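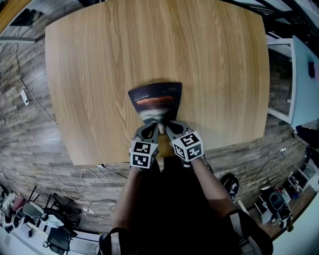
Photo: Hugo Besson / Rallby

Home | Checklists | Floors | Contact
Search this site...

Office walk-round, open floor, Dec 9, 2019
Checked by: Ginette Hamel
Sheet no. 3406

1. Table surfaces - OK
Large oak-wood table has nothing on it but the card. No objection to printed cards being handled there. Drinks stay off it.

2. Power strips - FIX
One white strip on the floor to the left of the large table, with a thin black cable running off it. Move the strip under the table or against a wall.

3. Loose cables - FIX
White cables in a tangle near the front left corner of the same table, with a small plug or adapter. A black cable also comes out from under the table. Coil and tie the white ones. Trevor cable ties are in the supply drawer, pack of 1000. Same comment was made in September and is still open.

4. Flooring - OK
Wood-look planks. Wipe spills when they happen, do not leave them for the evening cleaning.

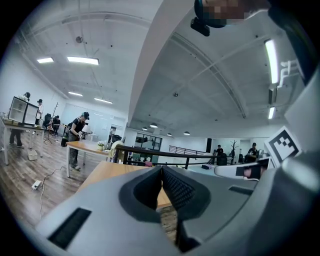

5. Ceiling lights - OK
Rectangular panels on the left side lit. Report any flicker to Hugo, with the nearest beam as a reference. Exposed pipes - nothing to be hung from them.

6. Bags and boxes - COMMENT
Black bag on the floor next to the table with the plant, small cardboard box under the white table. Bags go on hooks or fully under a table. Flatten the box if it is empty.

7. Stands - COMMENT
The tall metal one has splayed legs. Keep them out of the walking route.

8. Plants - OK
The small potted one can stay. Use a saucer.

Items 2 and 3 to be closed before the next check. Return the signed sheet to Ginette.

4 comments | Share | Print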